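Werkstatt-Tipps: Dem Roboter etwas vormachen, von Hand oder per Fernsteuerung

Seit Februar steht in unserer Werkstatt in Brosley ein Arm, dem wir Handgriffe beibringen, und ich könnte jeden Abend davon erzählen! Ein paar Kniffe haben sich so gut bewährt, dass ich sie endlich aufschreiben will. Wer selbst gerade anfängt, spart sich damit hoffentlich ein paar verkorkste Nachmittage.

Erst mal ohne Roboter üben
Macht die Aufgabe mit der eigenen Hand, und zwar langsam. Deckel aufklappen, Tasse umsetzen, Lappen falten -- beim zehnten Mal merkt man, wie oft man unbewusst nachgreift. Diese kleinen Korrekturen gehören in die Vorführung hinein, denn genau die braucht der Arm später.

Felder kleben
Mein Lieblingstipp! Mit blauem Malerkrepp teile ich die Arbeitsfläche in Felder und stelle den Gegenstand bei jedem Durchgang in ein anderes. So verteilen sich die Startpositionen von selbst, und man kann sich auf einem Zettel notieren, welche Felder schon dran waren. Die Linien müssen nicht im Lot sein, schief geklebt tut es genauso. Das Band an den Kreuzungen fest andrücken, am besten mit dem Daumennagel, sonst bleibt irgendwann ein Finger daran hängen. Packpapier als Unterlage ist auch prima, weil man es einfach austauscht, wenn es zu zerknittert ist.

Von Hand führen
Wenn sich der Arm weich schalten lässt, fasst ihn oberhalb des Handgelenks an und führt ihn mit beiden Händen. Vorher die Kabel kontrollieren: Sie brauchen eine lockere Schlaufe an jedem Gelenk und dazwischen einen Klettriemen. Und bitte keine Pausen mitten in der Bewegung, die lernt er sonst brav mit.

Per Fernsteuerung
Hier hilft nur Geduld. Ich stelle die Geschwindigkeit am Anfang auf 25 Prozent und gehe erst höher, wenn mir 6 Durchgänge hintereinander ohne Ruckeln gelungen sind. Nach 20 Minuten lege ich das Steuergerät weg und hole mir einen Tee, danach werden die Finger nämlich schlampig. Bei Sachen mit Scharnier von oben an die Kante heranfahren, kurz sammeln, dann erst zufassen.

Licht und Schatten
Immer mal wieder schauen, was die Kamera am Handgelenk überhaupt sieht. Ein weicher Schatten stört selten, eine grelle Spiegelung auf einem glänzenden Bildschirm dagegen schon eher. Eine Schreibtischlampe lässt sich schnell um eine Handbreit verrücken.

Misslungenes sofort löschen
Wirklich sofort, solange man noch weiß, welcher Durchgang es war. Ich habe mir das einmal für den Abend aufgehoben und dann 2 gute Aufnahmen mit weggeworfen -- ärgerlich!
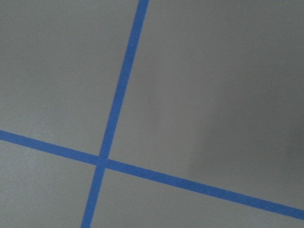 Blaues Klebeband auf der Arbeitsfläche
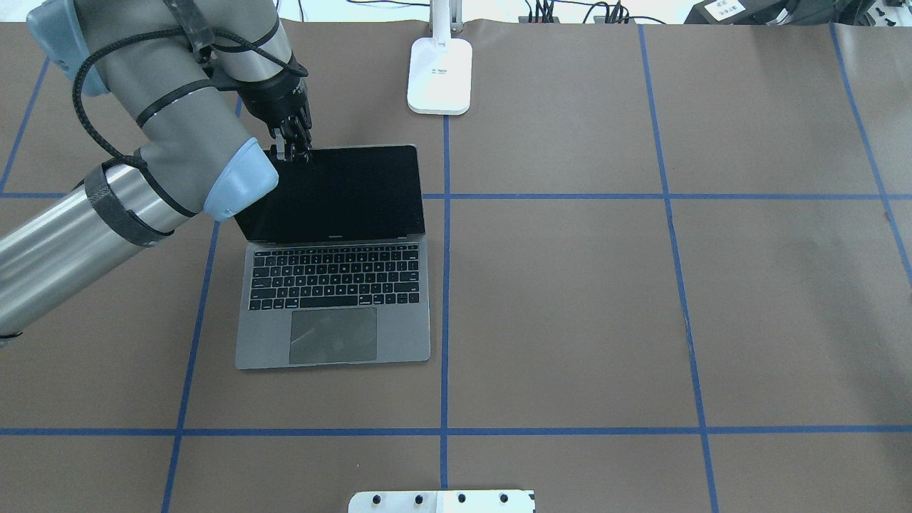

Fotos: Werkstatt Arnumham, Brosley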